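Search news and notices
Enter keyword
Go

September
By Iida Karppinen

New house rules for simulated gripper runs

Starting this month, everyone who records or replays simulated pick-and-place runs at Titarlow works from the same set of rules. The set is short, two pages, and replaces the notes that had been collecting in the shared folder. Vasanthi Thambiah wrote the first draft over the summer and Fuseini Kyei edited it after the Limel group had used it for a few weeks.

The old notes were written when each group kept its own runs. That stopped working once we began passing runs back and forth with Kanaujia. In the spring review, 22 of the 70 runs we pulled had no written start condition, and we could not say whether the arm was meant to begin over the object or well away from it. A person replaying one of those had to guess, and two people guessed differently.

The rules apply to simulation only. The floor rules for physical arms have not changed, and passing a simulated run does not give anyone permission to try the same motion on hardware. Adwoa Quaye still signs off on that step, and she will ask for the run record before she looks at anything else.

Most questions so far have been about the section on wrist views. The wrist view is the one taken from the hand, looking out past the fingers, and it is what reviewers use to judge an approach. The rule says that both fingertips and the part of the object to be gripped have to be visible in it before the close command is sent. The rest of the object may be hidden. In kitchen layouts like the one below, the hand itself often covers a good share of whatever it has come down to.
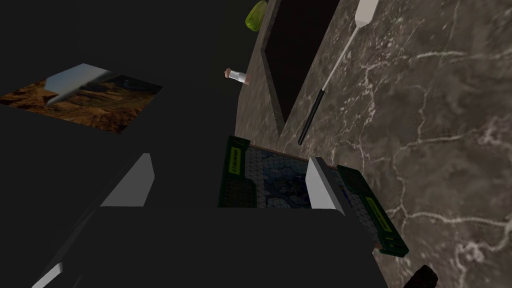
Wrist view with a board-game box between the fingers, marble countertop beyond.

A reviewer looking at a view like this should be able to answer from the record, without asking the operator, which object was the target and which sides the fingers were meant to touch. Write the target by its scene name and add a plain description. "Game box, green ends" is enough. Do not depend on printing on the object, as small lettering is often unreadable at the size we render.

Other items on the counter count as well. If the task does not call for moving them, list them as keep-clear items, and a run that touches one is marked as a contact even if the pick itself succeeds. Ekow Korletey asked whether a light brush should be left out. The answer is no - log it and let the reviewer decide.

Backgrounds were the other long discussion. Some groups wanted every part of the room filled in before a run could be shared. The rules do not ask for that. Dark or unfinished areas are allowed as long as the record says so, and as long as nothing the arm could hit is sitting in them unseen.

The same goes for views that show the fingers and nothing else. Operators have been trimming these from the files to save space, and we are asking them to stop. A view with open fingers and no object in it still tells a reviewer the finger position and which way the hand is facing, provided the time stamp is kept with it. Mark it "no target in view" and leave it in the sequence.

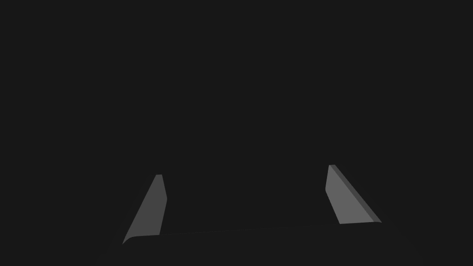

What to put in the run record

Scene name and version.
Start condition, including whether the fingers are open or closed.
Target object and intended contact sides.
Keep-clear items.
Any part of the scene left dark or unfinished.
Name of the operator and name of the reviewer. These have to be different people.

Records go in the Fletine folder next to the run itself, under the same file name. If a run is repeated with a changed start condition, it gets a new record. Please don't edit the old one - reviewers have been caught out by that before.

Older runs do not need to be redone. If you want to share one, fill in a record for it first, and write "not known" where you can't tell. A run with more than 3 entries marked that way stays in the archive and is not sent out.

Comments on the wording should go to Vasanthi by the end of the month. Questions about a particular run go to its reviewer.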